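Wrist camera only: how many demos before you stop adding?
Imitation learning > Data collection
19 replies, showing the last 6

sirlow_bench
Okay, I'm having way too much fun with this. I passed 300 teleop episodes on the Kasard arm last night and the policy is finally starting to look like it knows what it wants! Wrist camera only, no overhead view, one pick task. My question is whether I should keep going on the same setup or start changing things (start pose, lighting, object position) right now.

I've been scrubbing through episodes frame by frame, and a big share of what the model gets to learn from is pretty bare. Fingers at the bottom corners, a whole lot of pale gray, and maybe a bit of something round and white up at the top.

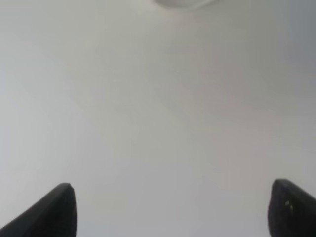 So I'm torn about trimming. Part of me wants to cut every stretch where the target isn't in view, and part of me thinks those stretches teach the arm how to go looking for it. Anyone tried both?

fahmy_fan
Don't trim! I did that on my first set and the arm would freeze any time it lost the object. It had never seen a search, so it had no idea how to start one. Cut the dead time where you're sitting there with your hand on the controller, sure, but leave the travel in.

Uvico
Going to disagree a little. With one camera and a plain background, two frames can look the same while the operator is doing opposite things. The model averages them and you get that sad little wobble. I'd drop the worst of it, or feed in the joint positions if you aren't already.

sirlow_bench
Joint positions are in, yes. The wobble is real though, I get it near the left side of the workspace.

fahmy_fan
Then that's a coverage problem. Record more from the left before you throw anything away. And always search in the same direction when you're driving, it helps a ton.

Uvico
Fair, a consistent sweep would fix a lot of what I'm complaining about. I still say vary the start pose today. My set is at 662 episodes and I'd trade half of them for 2 more lighting setups. Also clean your fingers once in a while, the specks on mine showed up in every single episode until May.

sirlow_bench
Ha, I'll go get a cloth. Plan for tonight: left side, same sweep every time, new start pose each run, nothing trimmed except the idle bits. I'll train on both versions and post the curves in here, probably way too late at night.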